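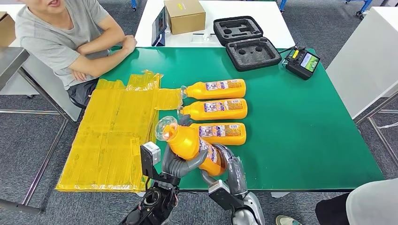 Onu Packing Room, Bomska
Progress report to Prallier, 2022-09-30

Where we are

When we wrote to you in May, the packing room had power, a lockable door and a lot of floor to sweep. It now has a working bench, racking, a stock of film and a steady flow of finished bundles going out to partner stores. We are really pleased with how the summer has gone, and most of what follows is good news. Two items are behind, and we have set those out as well.

The grant pays for one thing in particular: taking loose bottled goods that arrive mixed or short-packed and turning them into neat, scannable bundles that a small store can put straight on a shelf. We picked the orange bottles as our first line and have stayed with them all the way through. They are round and glossy and they roll, so if a method works for them we expect it to work for almost everything else on the list.

Output so far

By the close of this reporting period we had sent out 1,723 bundles. Our plan called for fewer than that at this stage, and the gap opened up mostly in the last few weeks, once the bench was set up the way we wanted it. Returns from stores are low: 46 bundles came back, nearly all with film that had split at a corner. We opened every one of them and repacked the bottles, so no stock was lost.

We now supply roughly 43 stores. A few take a delivery only when they run low, and we have kept them on the list even though they make the rounds longer. They were the stores that asked for this service in the first place!

The bench

The green-topped table has been the best purchase of the whole project. The surface is smooth, it wipes down in one pass, and an orange bottle shows up against it from across the room. We had budgeted for two smaller benches and asked your permission in May to swap them for a single big one. Thank you for agreeing so quickly. With one large top, the film can lie flat on one side and the bottles can lie next to it, and the person packing can sit or stand without having to turn around for materials.

We tried several layouts before settling. The one we like has the bottles laid on their sides, caps all pointing the same way, with the labels facing up. It sounds fussy, but a label that faces up can be checked on the table before it goes under film, and the barcode ends up where a store scanner can reach it. In the first weeks we were wrapping first and checking afterward – and unwrapping far too often.

Film

Film has taught us the most. The sheets crinkle, they cling to each other, and the top one always wants to curl. We began with rolls, moved to cut sheets over the summer, and would not go back. A sheet can be pulled from the stack with one hand while the other keeps the bottles together.

Our supplier, Morkaseo, sent three sample weights to compare. The thinnest was lovely to fold but gave us most of the split corners mentioned earlier. The heaviest held up to anything and was miserable to work with by the end of a shift. We have ordered the middle weight for the rest of the year.

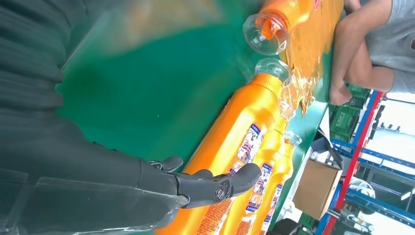

Waste is still higher than we want. A sheet that has been crumpled once rarely lies flat again, and at the moment those end up pushed to the side of the table until someone clears them. We have started keeping the better pieces for padding inside cartons. What we would like next is a proper dispenser at the table edge, and we are pricing one now within the existing equipment line, so there is no request for extra money attached to this.

Storage

The blue racking with the red uprights is up and in daily use, and the green crates stack well alongside it. Crates have replaced cardboard for nearly everything that moves inside the building. We still use brown boxes for the outgoing rounds, as stores like something they can flatten and recycle.

The late item is shelf labeling. Each bay should have had a printed location code by the end of summer, and at present only the lower ones do. The printing is done. Fixing the upper labels needs a platform ladder that has been on order for longer than we hoped, and we are borrowing one from the unit next door in the meantime. We expect to be finished before our next report to you.

Checking and quality

Every bottle is now stood upright on the table before it goes into a bundle. We added the step in midsummer after a store pointed out a cap that was not fully seated. It takes hardly any time, and it gives a good view of the cap and the front label together.

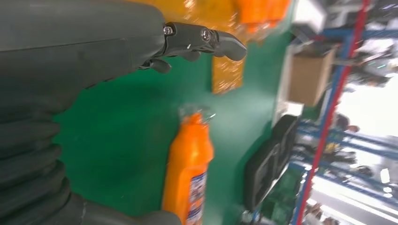 The second half of the check is the label itself: straight, clean, readable, with the right product panel. Anything doubtful goes into its own crate and is looked at again at the end of the day. Most of those turn out to be fine after a wipe. The rest are returned to the producer with a note, and the producer has been very good about replacing them.

Our written packing guide was the other item running late. There is a full draft, it has been used at the bench, and it is covered in pencil corrections (a healthy sign, we think). We would like to rewrite the film section now that the weight has been decided, and then send you a clean copy.

Spending

Spending is a little under the profile we agreed. The table came in below its estimate, the racking matched its quote, and film has cost more than forecast due to the samples and the early waste. The ladder and the dispenser will use up most of what remains in equipment. We do not expect to move money between headings.

Next period

Our main job is to bring in a second line, probably smaller bottles in the same film. We will run them alongside the orange ones for a trial period and keep separate tallies, so you can see how each is doing. We also want to shorten the delivery rounds on the far side of Bomska, where two of our routes overlap.

You are very welcome to come and see the room at any time. Mornings are best, when the crates are full and the bench is busy. A full table of monthly output and the receipts for film and racking are attached separately.

Onu Packing Room, Bomska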